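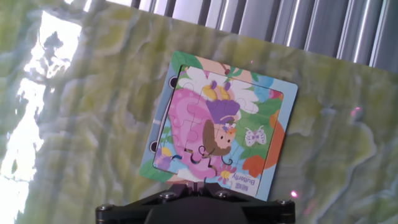 Figure 2. Assembled children's jigsaw puzzle in a light-blue cardboard tray.

4.2 Resale price caps and listing behavior

The second data set covers listings on two ticket resale sites, Skasteck and Groltico, for shows at the Clerormont arena between March and September. A listing was counted as over the cap when its total price, including the site's service fee, was more than 15 percent above the face value printed by the original seller. Listings without a seat section were dropped, as were hospitality packages.

On Skasteck, 38 percent of the remaining listings were over the cap. The share on Groltico was 26 percent. Most of the gap comes from fees. Groltico shows the full price on the first page, while Skasteck adds its fee at checkout, and sellers there appear to set the base price just under the limit. Carrasco reports the same pattern for sports tickets in his study of the Escobar sales records, although his cap excluded fees.

Prices fell in the final two days before a show on both sites. The drop was larger for upper-tier seats, where several sellers often held tickets in the same row. We did not observe completed sales, so the figures describe asking prices only. Section 4.3 repeats the test with fees removed.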